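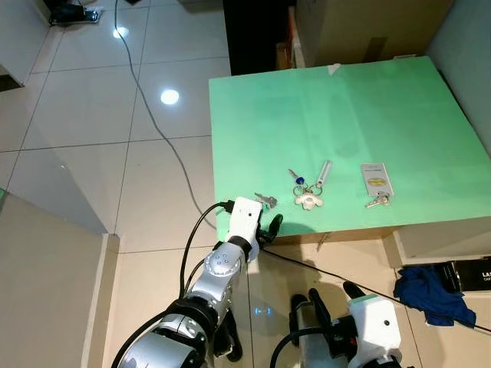

Community Help > Author Profiles > Duplicate and merged records

Two people's papers on one profile, and my bio is on the wrong one

Posted January 7, 2022 by Kanako Kamata

Hello everyone, and I apologize in advance for the length of this, but I've been going in circles since before the holidays and I would rather give you too much than too little.

I teach part time at Bikley College and before that I worked in the materials testing group at Maruyama for a good many years. I have eight papers to my name, most of them from the Maruyama days, and I'm fond of every one of them even if the world isn't. When I searched for myself on Estik I found three profiles. One is "Kanako Kamata" with my bio, my photo and exactly one paper. One is "K. Kamata, Bikley College" with two conference papers that are certainly mine. And the third is "K. Kamata" with no affiliation at all and more than 70 papers, nearly all of them about fish parasites, with my other five mixed in among them. I have never knowingly been near a fish parasite!

So I did what I suppose everybody does and clicked "This is me" on all three, thinking the site would sort it out afterward. It did not sort it out. It put them together, and now my lovely short bio about adhesives and my teaching sits above a very impressive career in marine biology, and the co-author graph is a big tangle of people I've never met. I feel terrible about it, because there is clearly a real person on the other end whose work I've walked off with.

I have tried the "Remove from my profile" link on a few of the fish papers. They disappear, and then the next morning some of them are back. I've also tried editing the bio to say which papers are mine, but the bio box stops at 2,000 characters and it looked a little unhinged, so I took it out again.
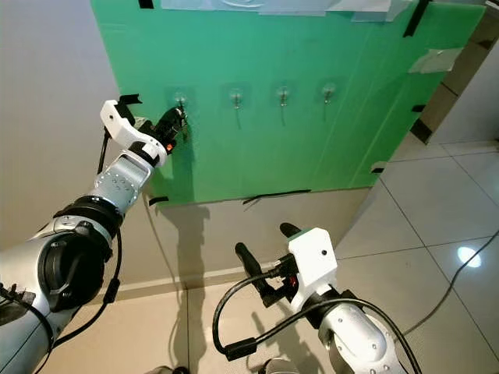 My department is collecting profile links for the annual review in March, and I'd like mine to be right by then, or at the very least not wrong in somebody else's favor. Is there a way to undo a merge, or do I have to remove the papers one at a time and hope they stay gone? And should I write to the other K. Kamata, or would that only make it stranger? Thank you so much to anybody who has the patience for this.

Kanako

slowreader_marta

Oh, Kanako, you poor thing, please don't feel terrible. I did the very same thing with a cardiologist who shares my initial, and she was lovely about it in the end.

The short version is that you can undo it, but the button isn't anywhere sensible. Sign in, go to your profile, and open "Profile history" (it's under the little gear, at the bottom, beneath the email settings, where I would never have looked if a librarian hadn't walked me to it). You should see a line for each merge you made, with the date beside it. Next to each one there is a link that says "Request split." Do the merge with the big unaffiliated profile first. Leave the Bikley one alone, as those two papers are yours anyway and you'd only have to claim them again.

When you request the split it asks which papers should stay with you. Tick your own papers and nothing else. There's a comment box, and I'd use it. Mine said something like: "I work in such-and-such a field, at such-and-such a place, and have never published on the heart." A person does read it, and a plain sentence seems to help them along. If you have an old staff page from Maruyama or a CV posted on the Bikley site, put that link in as well.

As for the papers that keep coming back, that's the overnight sync. "Remove from my profile" takes a paper off the page, but as long as the merged record still exists underneath, the sync looks at it and puts the paper right back. So I'd stop removing them by hand until the split has gone through. I wore myself out doing that for a week and I'd love to spare you the trouble.

Mine was done in a few days, though I've seen other people on here say it took a good deal longer, so I would start now with March in mind. The co-author graph is the last thing to catch up. It kept showing me next to all those heart people well after my list was clean, and then one day it had quietly fixed itself.

I did write to my cardiologist, by the way! Two lines, very friendly, just to say that I'd claimed her papers by mistake and that a correction was on its way. She hadn't noticed a thing, but she went and claimed her own profile afterward, and once she had done that the mix-ups stopped altogether. So I would say yes, do write.

dbrandt

just delete the account and make a new one. took me 5 min

old_stacks

Please don't delete the account. I help with this sort of thing at our library, and deleting removes your login while the merged record stays right where it is, with no owner. You would then have to claim it all over again in order to ask for the split, and the history page that Marta describes would be gone.

Marta's steps are right. I'd add just a couple of things.

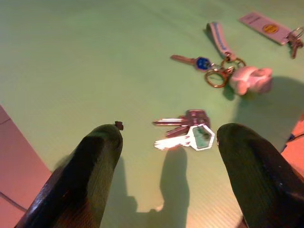

Once you have your list sorted on Estik, have a look at Potik too. A lot of departments pull their numbers from there, and it takes a copy of the author record on its own schedule, so the fish papers may well have traveled. Potik has a correction form at the bottom of each author page. Fill that in after the split is finished, though, or it will simply copy the old record again.

Also check how your name is set up under "Published as." Put in every form that appears on your papers, with the initial and without, and add both Maruyama and Bikley College as affiliations with the years. The matching leans heavily on affiliation, and your five stray papers probably went astray because the Maruyama address wasn't on any profile of yours.

If the review comes up before the split does, send your department a plain list of the papers with links and a note saying the profile is being corrected. I've never known a reviewer to mind that.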